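Putting Wool Away for the Summer

Gavanham Textile Care Newsletter - July

Every July the repair desk at Stillthorpe gets the same kind of parcel: a heavy sweater, put away in spring, taken out for a cold weekend and found with holes, a stretched neck or a crease that will not steam out. Most of this damage is preventable. The procedure we use for our own stock is set out in this item, with notes on the points where members' methods tend to differ.

Cleaning first

A sweater should be washed before storage even if it was worn only once. Clothes moth larvae feed on the wool itself, but skin oils, sweat and food residue make a garment more attractive to them. Hand wash in cool water with a wool detergent. Do not wring. Press the water out between two towels and dry flat, away from direct sun. Heavy knits need at least 28 hours in our drying room before they are dry through the seams and cuffs. The ribbing holds water longest, so test there. A knit folded damp will smell by August and may mildew.

Lint and pilling

Remove surface lint after drying. On dark wool the pale specks are easy to find, and most come off with a soft clothes brush worked in one direction. Pills are a separate problem. They are anchored by fibers still attached to the yarn and should be cut off with a comb or a shaver. Pulling them by hand draws out more fiber, and the same spot pills again.

Lint that returns straight after brushing usually comes from the surface the garment is lying on. Fleece throws and new flannel sheets are the worst for this. A smooth woven cover is better, and a printed one is fine once it has been through several washes and no longer sheds dye. Members have asked whether a child's bedding may be used. It may, if it is clean.

Loose ends

Check cuffs and hems before folding. A small loop or knot of yarn at the edge of a cuff should be worked back to the wrong side with a blunt needle or a fine crochet hook. Do not trim it. A cut end at the edge of ribbing can run back several rows.

Folding

Lay the sweater face down and smooth the body from the center outward. Fold each sleeve across the back on a diagonal, with the cuff toward the opposite side of the hem. Fold the body up in thirds if the knit is light. For thick wool use a single fold, which leaves a rounder bend and less of a crease line. Lift by the folded edge with support under the layers. Lifting by one layer lets the rest drop and pulls the ribbing out of shape.

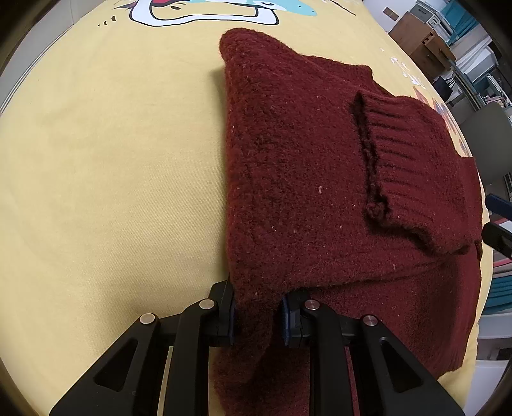 Text and photo: Gavanham Textile Care, Stillthorpe desk

The bulk of a thick sweater tends to collect at the folded end, where the knit stands up in a rounded ridge. Flatten it lightly with the palm. Pressing hard enough to remove the ridge altogether will set a crease in the wool.

Storage

Stack no more than 3 heavy sweaters, with the heaviest at the bottom. We use the Nolov lidded box for our own stock and Biswas cotton bags for single pieces. Boxes should be 100 percent clean and vacuumed at the corners before filling. Cedar blocks are acceptable as a supplement, but a tight lid matters more. Refold each piece along a different line halfway through the season - creases left in one place for months weaken the yarn.

Repair parcels for the fall are accepted at Stillthorpe from the end of July. Please wash items before sending and mark any hole with a safety pin beside the damage, clear of the broken stitches.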